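Terkix Werneck Plant
Picking Cell Working Group
Minutes, May 2026

Present: Precious Du Plessis (chair), Hala El Fassi, Euan Matheson, Abdelghani Abdelaziz
Apologies: Zineb Morsy
Notes taken by: Hala El Fassi

1. Minutes of the last meeting
Approved with one fix: the kitting line was wrongly listed under Euan's area. It belongs to Abdelghani.

2. Where we are with the cell
Euan gave the update and it was a really good one. The arm went through 226 picks on the test blocks in its longest session so far, with 2 stops. Both stops came when a block was lying flat against a wall of the bin. He is very happy with how the arm handles blocks that touch each other, which was the big worry back in December. The Imby software update made a clear difference there, and the whole group was glad to hear it.

Abdelghani asked if we could move to real castings right away. Euan would like to see 100 picks in a row with no stop first. Agreed.

3. What changes for the people on kitting
Most of the meeting went to this item. The kitting team moves 3,000 parts by hand in a normal week, and the leaning and twisting over the bins is what people complain of most. Abdelghani talked with both shifts. Nearly everyone is keen to hand that part over, and several asked when they can learn to run the cell themselves (two have already been staying after shift to watch!).

Questions that came up on the floor:
- Will anyone lose hours? Precious confirmed again that no hours are being cut. She will put it in writing and post it by the time clock.
- Who clears a stop at night? Trained operators on that shift, with Euan on call for the first month.
- Will the pay grade change for people who run the cell? Precious is taking this to HR. No answer yet.
- Can people still rotate off the cell? Yes. Hala pointed out that watching a screen all day is tiring in its own way, and the group would like rotation to stay as it is now.

4. Training
Zineb sent her plan by email. Short sessions at the cell, four people at a time, starting with clearing a stop and restarting. Everyone liked that she begins with hands-on work and leaves the slides for later. Abdelghani asked for a printed card in large type to hang at the cell. Hala will draft it and Zineb will check it.

5. Bin and layout
Euan showed the current bin setup and asked for comments.
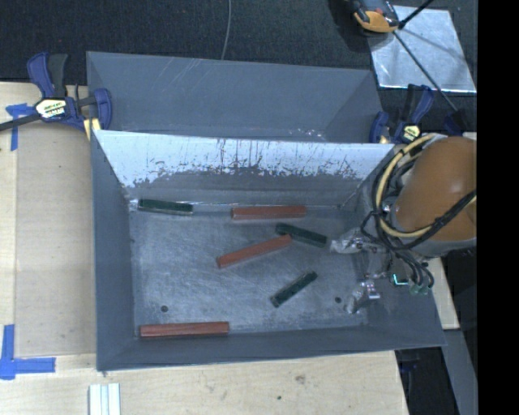 Item 5: Test bin with red and green blocks, gripper coming in from the right.

Abdelghani would like the final bin at elbow height so operators can reach in without bending. Euan will ask Tazi for a price on a stand. Hala asked for the cell to face the aisle, so the operator can talk to the rest of the team. Everyone supported this.

6. Actions
Precious: written note on hours; pay grade question to HR.
Euan: run of 100 picks without a stop; stand price from Tazi.
Hala: draft of the stop card.
Zineb: check the card, send out session times.
Abdelghani: collect names for the first training group from both shifts.

7. Any other business
Abdelghani passed on a suggestion from the night shift that the cell should get a name. Ideas go on the sheet in the break room.

Next meeting: same room, after the first training session.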